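3.2 Collection setup and takes

All takes come from the same bench, a white tabletop with a clear divided container as the target. The operator works with a hand-held gripper in each hand, no robot in the loop. We log the gripper views plus one head view — the head view is what the policy never sees at test time in the Wiler split. Carrillo and Akbari did the labeling, 1564 takes in total, trimmed to 1000 after dropping the ones with lost sync. Thin objects only for this part (pens, rods, brush-like tools). Wider objects in Section 3.4.

Labels mark first contact, lift and release. Contact is the hard one, since the fingers hide teh object at close range. See Figure 4.
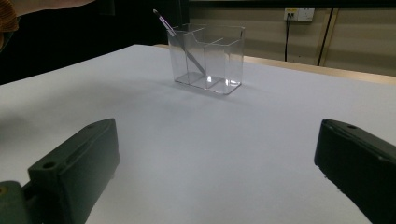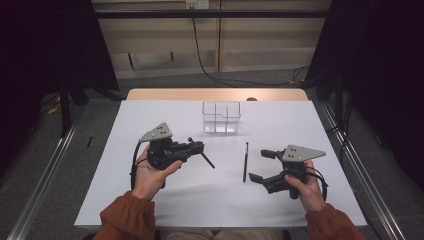
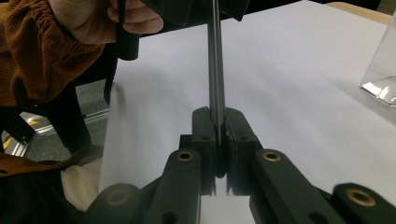
Figure 4. Gripper view, container on the table (first); head view, both grippers and a black pen (second); gripper view, fingers closed around a rod (third).

For frames where labelers disagreed we took the later one. Tried the mean first, worse. Training on 70 takes per object was already enough for the Remura baseline to level off, so the remaining takes mostly help with release timing — not with grasp. Same trend for both hands. Ablation without the head view is in Table 2, numbers there are for the left gripper only unless marked otherwse.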